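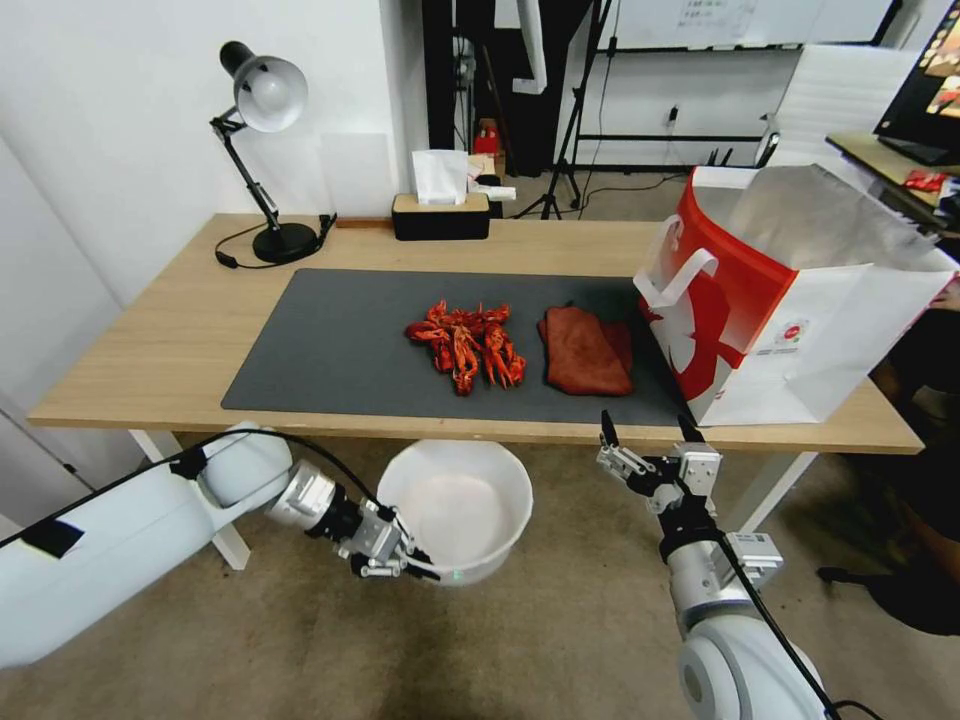 **Agosto, cuaderno del taller, media mañana**

Bueno, hoy toca cangrejos. Los he puesto en un montón sobre la alfombrilla gris oscuro, con la toalla doblada a mano derecha, y ya veo que el montón así tal cual es un lío: pinzas enganchadas con patas, patas con colas... Al sacar uno se vienen detrás los vecinos. Jennylyn Villanueva dice que en Gowda los separaban en filas antes de empezar, pero a mí me interesa justo el enredo, así que de momento se queda como está.

Orden de la mañana:

- pasar los cangrejos de la mesa a la palangana blanca, la del suelo
- limpiar la alfombrilla con la toalla
- lo que quede, a la bolsa isotérmica (¡cerrarla, por favor!)

Quiero hacer 6 pasadas y parar a comer. Si se tuerce, 5 y listo.

Dudas que voy apuntando: la palangana está muy pegada al borde delantero y me gusta, porque se puede arrastrar y dejar caer, pero para agarrar de uno en uno igual conviene separarla un poco. Probarlo en la pasada 2. La bolsa pisa el canto de la alfombrilla, así que al tirar de esta se mueve todo (la desplazaré hacia fuera, aunque tampoco sobra mesa por ese lado).

El flexo lo dejo en su esquina. Los pañuelos también, que siempre acaba alguien pidiéndolos.

Pendiente: preguntar a Ostach si les queda otra toalla de estas, y pesar un puñado en la báscula pequeña, que a partir de 200 gramos me da error. Pilas nuevas, en el cajón de Borkden.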